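Ticket 2404
Subject: Coating coming off inside parts bin, flakes found with small parts
Site: Pusov
Product: Workell open-top metal bin, grey
Opened by: Vojtěch Šimko
Priority: Normal
Status: Open, waiting on replacement liner

Initial report, 18th July

Light-colored flakes are turning up among small parts taken from bin 19 on the wooden bench. The flakes are thin, dull on one side and slightly chalky on the other. Largest one found so far is 3 mm across. They stick to anything with grease on it. Two parts were sent back by assembly with a flake under the seating face.

The bin is used for loose mixed items only. No liquids. It was moved to this bench in January and has not been repainted by us.

Please advise whether the coating can be touched up in place or whether the bin has to be replaced.

Reply from Van Acker support

Thank you for the report. Before we suggest a repair, please check the following:

Is the loss on the floor, on the walls, or on both?
Is the remaining coating firm at the edge of the bare area, or does it lift with a fingernail?
Has any cleaner other than mild detergent been used?
Is there any rust on the bare metal?

Please also confirm the bin stands flat. A bin that rocks will flex at the wall joints, and coating fails there first.

Update, Šimko

Bin emptied and checked on the bench.

Flatness: no rocking at any corner. A strip of paper does not pass under any edge.

Edge of coating: firm in most places. Lifts with a fingernail along one stretch of the rear wall.

Cleaner: the cleaning log shows mild detergent and, on two occasions, a citrus degreaser from Naltau. Dilution was not written down.

Rust: none found by eye or with a white cloth.

Tape test done with ordinary packing tape, pressed down and pulled off at a low angle. Rear wall: flakes on tape. Left wall, right wall and front wall: tape clean. Floor: grey dust only, no flakes.

Reply from Van Acker support

The tape result points to the rear wall as the source. Grey dust from the floor is normal wear and will not produce flakes of the kind you describe.

Degreaser used at full strength can soften the coating. It would not remove it without rubbing. 

Update, Šimko

Bin returned to the bench and loaded as usual. Wear is as follows.
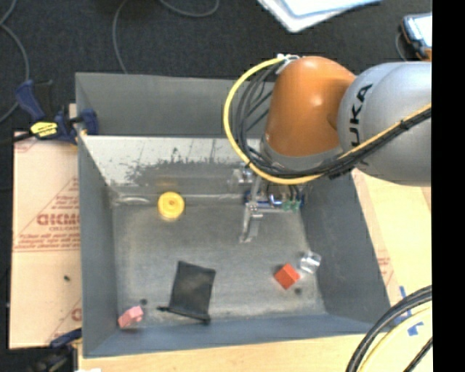 Rear: pale inner strip has a dark irregular patch where the coating looks scraped away. I take this to be the main source. The darker panel on the outside of the rear wall is not part of this ticket.

Floor: bare-looking grey metal, scuffed, with some lighter patches. There is one light curved scuff in the rear left corner. It cannot be felt with a fingertip, so I have it down as a surface mark.

Contents: small items only, left loose. The round yellow one near the rear left is part of the normal mix and was wiped before going back in.

Interim measures: parts from this bin are wiped and looked over before they go to assembly. Degreaser has been taken off the cleaning sheet for all bins on this bench. Loose edge on the rear wall was taken back to firm coating with a plastic scraper and the bin vacuumed.

Reply from Van Acker support

Touch-up paint is not recommended on an inside wall that parts can rub against. It will chip again at the border with the old coating. We suggest a bolt-free liner for the rear wall, 18 gauge, bare finish. The bin itself can stay in service.

Update, Šimko

Liner ordered. Tape test repeated on the rear wall after scraping: two small flakes, then clean on the second pull. Next 100 parts from the bin to be checked and the number of flakes entered here. Ticket stays open until the liner is in.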